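Search this site Enter keywords Go

Jirkent – Project Report, Second Semester
Planning and Control Software for Two Arms at One Breakfast Table
Author: Ilse Coppens
Version 3/11/22

1. Purpose of the project

The task of my project was to write the software layer that decides which arm does which action, and when. The arms and their low-level drivers were already in the lab when I began. My part sits between the perception module, which gives a list of objects with their poses, and the motion planner, which receives one goal for each arm.

The former version, called Pimorero, moved the arms strictly one after the other. It was safe but slow, because one arm was always waiting in its home position. I wanted to let both arms work in the same time, as long as their paths stay apart.

2. Setup

The arms stand on a platform in front of the table, one at the left and one at the right. The table carries a small marker label in each of the two far corners. In my software these labels define the table frame. All object poses are changed into this frame before the planner sees them, so I do not need to change the plans when the camera is moved.

The objects are from a normal breakfast table. I chose them for their different difficulty. The cutlery is thin and lies close together, and the baked goods lie on a printed tray and may cover each other in part.

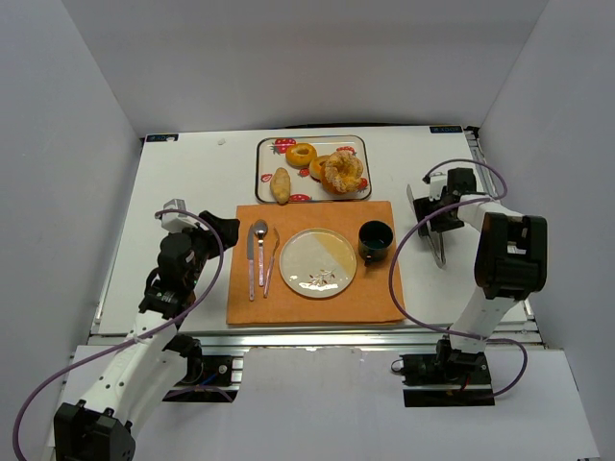
Figure 1. Both arms at the table, with the left gripper angled toward the cutlery and the right gripper near the tray and the cup.

3. Perception

The detector was trained by Van Leeuwen, a student of the year before, and I received it without the training notes. It gives for each object a class, a mask and a score. I made two changes in how the results are used.

The first change concerns the tray. The strawberry print was sometimes reported as small separate objects. I now search for the tray first, and inside its area I accept only masks above a minimum size. The limit is set in the configuration file.

The second change is for pastries which overlap. Before, the grasp point was the center of the mask. With a ring this is a bad point, for the center is a hole. The software now looks for a place on the rim where the mask is complete and where no other mask is touching. If it finds no such place, the object is marked as "blocked" and the planner must first take the one on top.

4. Planning

Every task is written as a small graph. A node is one action (reach, grasp, lift, place, release) and an edge says that one action must be finished before another can start. The allocator, which I named Boveo, goes through the free nodes and gives each to an arm. The cost is the length of the path plus a penalty if the arm must cross the middle of the table.

To avoid collisions I divide the space over the table into cells. An arm must reserve all cells of its path before it moves, and it gives them back when it has passed. If a cell is already taken, the arm waits, or it asks for another node. This method is simple and not optimal – a path near the middle often reserves more space than it needs.

In March I found a deadlock. Each arm held a cell that the other one wanted, and both waited forever. I solved it with a fixed priority: after a wait of 3 seconds the right arm gives back its cells and plans again.

5. Tests

I ran 2000 task graphs in simulation, with random object positions. This was mainly for finding errors in the reservation code, and the deadlock above was found in this way. After the correction no run ended in a deadlock.

On the real arms I made 16 runs with the complete software. In 2 of them the task was not finished. Both times the fork was grasped together with the spoon, and the lift check stopped the program. I think the planner is not guilty here. The detector gave one mask for two utensils, and my size limit did not catch it, as I had set only a lower limit and no upper one.

6. Open points

– The cells have all the same size. Smaller cells near the grippers would permit more parallel work.
– The priority rule is not fair. In long tasks the right arm loses more time than the left.
– The cables of the grippers are not in the collision model. For now I keep the wrist rotation inside a narrow range.
– The upper limit for the masks of cutlery is written, but it was not yet tested on the real arms.

The source code and the configuration files are in the project folder, under "allocator". The readme explains how to start the simulation without the arms.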